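Manipulation Lab Handout: The Cabinet, or How to Lose an Afternoon to a Door
Course staff: Khanyisile Naidoo, Dineo Sithole
Read before your second lab slot. Bring the fault sheet.

1. What was supposed to happen

The task is called Senholm in the repository, for reasons that left with whoever named it. Two arms, one wooden cabinet, some boxes on a shelf. Open the door, reach in, take out a blue box, put it down, close the door. A toddler can do it, and will do it all day if you let them.

We ran it 20 times in July. Seven runs ended in a protective stop, and all seven stopped with the door already open and the right arm close to the cabinet front. Most groups, handed that log last year, wrote "perception error" and went to lunch. This handout is about why that answer got them half marks.

2. Look at the hardware first

The log tells you which joint complained. It does not tell you what was touching what. Before you open a single plot, go and look at the wrist, the bracket and the fingers, with the arm stopped and the enable switch in your own hand. (Your own. Your lab partner's promise that they're "nowhere near it" is not a safety device.)

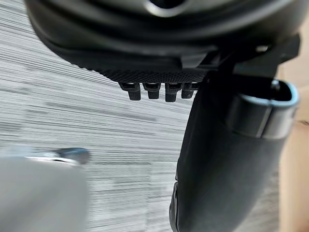
Fig. 1. Underside of the wrist housing, with the bracket and one finger at right. Note the row of black tabs.

The planner's collision model of this wrist is a smooth cylinder. Compare that with Fig. 1 and feel free to be disappointed. Tabs, brackets and clips all have edges, and edges find other edges. The model also has no band on the finger. The contact solver believed the finger was slimmer than it is, and drove it accordingly.

Check, in this order:
- tabs and bracket: seated, no play
- band on the finger: has it moved from its mark?
- cable loops: free through the full wrist rotation
- finger faces: fresh scuffs, especially near the tip

Write down what you find even if it's nothing. "Nothing" with initials beside it is data. A blank is a blank.

3. The fault itself

The Clillilley controller watches estimated force at the wrist. Our limit was set to 80 newtons, a number Ntombi Mokoena found in an old config file and that everyone after her treated as scripture. On a free reach this limit is generous. With a finger hooked behind a fixed panel it is reached very quickly, and the panel doesn't have much say in the matter. 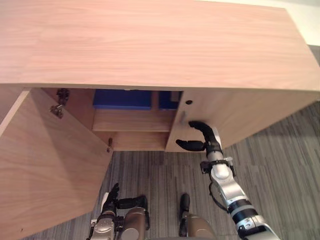 Fig. 2. Right gripper at the edge of the right-hand panel, lower finger just below the small latch. Door open at left.

Follow the geometry in Fig. 2. The planner wants to move the wrist left and inward, toward the boxes. The upper finger is on the panel edge. The straight-line path runs through wood. The planner is fine with this, as it thinks the panel ends a little further right than it does. (Cabinet pose was calibrated with the doors shut. Opening the door shoved the cabinet a few millimeters on the carpet. Carpet is not a fixture.)

So you have three small errors: a simplified wrist, a missing band, a shifted cabinet. Any one of them alone passed our tests. The stop fires at the wrist joint, the log blames the wrist joint, and Inès Hoarau spent most of a morning replacing a perfectly healthy wrist joint. She has asked that this be taught.

4. Where people stand

The part that should worry you more than a scuffed door. A protective stop freezes the arm with the load still in it. Clear the stop without unloading and the finger can spring off the edge. In one run the arm came free and swung up to 20 centimeters before it settled. That's a decent distance if your shin is in it.
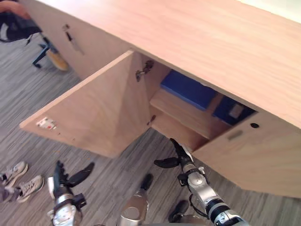
Fig. 3. Fingers open in a V beneath the lip of the compartment. Check the floor at lower left as well as the arms.

Rules for anyone on the carpet:
- Feet outside the reach of both arms, including the one that "isn't doing anything."
- Chairs pushed well back before the enable switch is pressed.
- Nobody clears a stop while another person is leaning in.
- Unload first: hand-guide mode, back the finger out, then reset.

5. What we changed

Force limit lowered for the approach phase only. Band added to the collision model. Cabinet pose re-estimated after the door opens. Nokuthula Steyn also put Grorkard grip pads under the cabinet, the cheapest fix on the list and the one she won't let us forget.

6. For your report (out of 100)

Pick one stopped run from the shared folder. Give the contact you think occurred, the evidence for it, and one measurement that could prove you wrong. The last part carries the most marks. Reports that say "perception error" with no further detail will be returned to the Xaba pigeonhole unread, where they will have company.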